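Hasico Office Amenities Survey – Read Me First

Version 2 of the data files, last changed 21 April 2022

What is in this folder

The folder contains the answers of 127 employees of Hasico to a survey on the workplace. We asked what people use in the office, what they do not use, and which things made a difference when they decided to join the company or to stay. The survey was prepared by Firdevs Dursun (people operations) and the files were cleaned by Volkan Yaman. Hasico has two offices, Drerkstead and Morthorpe, and both took part.

The data was collected for our internal planning first. Later some colleagues from other companies asked if they could compare it with their own numbers, so we prepared this open version.

Files

answers.csv – one row per person, one column per question
questions.txt – the full wording of all questions, in the order they were shown
codes.txt – meaning of the short codes in answers.csv
comments.csv – free text comments, only from people who agreed to share them

All files are in UTF-8. The separator is a semicolon. Please check this before opening in a spreadsheet program, because some of them expect a comma and will put the whole row into one cell.

Main columns

office: D for Drerkstead, M for Morthorpe
team_group: one of six groups (see below)
years: full years in the company, 0 if less than one
days_in: usual number of days per week in the office
use_kitchen, use_gym, use_quiet, use_garden: how often the person uses each place, from 0 (never) to 4 (every day)
joined_because: up to two codes, separated by a vertical bar
stay_because: the same format as joined_because

An empty cell means that the person skipped the question. It does not mean "never". In the first version we had written 0 in both cases, and this was a mistake. If you still have that version, please delete it and take the new one.

Team groups

The six groups are support, sales, software, hardware lab, finance and administration. Smaller teams were joined to the nearest group, so that a single person can not be recognized easily. The design team is therefore inside software, and the reception of both offices is inside administration.

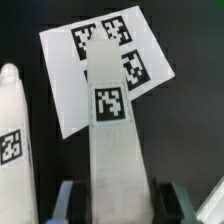 White gripper fingers, the middle one with a square marker below its pad.

How the questions were asked

The form was open in April and it was sent by e-mail to all employees with a permanent contract. Interns and outside contractors did not receive it. The form was in English and in Turkish, and people could change the language at any page. Yüksel, our internal tool for forms, saves the language only at the end, so the column lang shows the last language and not the first one.

The answers to the "joined_because" question should be read with some care. People who joined many years ago were asked to remember a decision from a very different time, and the Morthorpe office did not exist yet for a part of them. We kept these answers in the file, but you may prefer to filter by years.

Known problems

The garden exists only in Drerkstead. Some people from Morthorpe still gave a number for use_garden. We think they visit the other office from time to time, but we did not ask them, and we left the numbers as they are.

The word "gym" was understood in different ways. In Morthorpe it is a room with equipment, and in Drerkstead it is a membership paid by the company for a place across the street.

The column days_in was answered by some people as a range, for example "2–4". Volkan moved these to a separate column, days_in_text, and left days_in empty.

Privacy

Names, e-mail addresses and exact job titles were removed before the files left the people operations team. Comments were read one by one by Firdevs, and places where a colleague was mentioned are replaced with [person]. If you find a comment that still shows who wrote it, please tell us and do not share it further.

Use of the data

You may use the files for teaching, for research and for comparison with your own company. Please write "Hasico Office Amenities Survey, version 2" as the source. Do not use the data to rank the two offices in public.

Questions can go to Firdevs Dursun for the content and to Volkan Yaman for the file format.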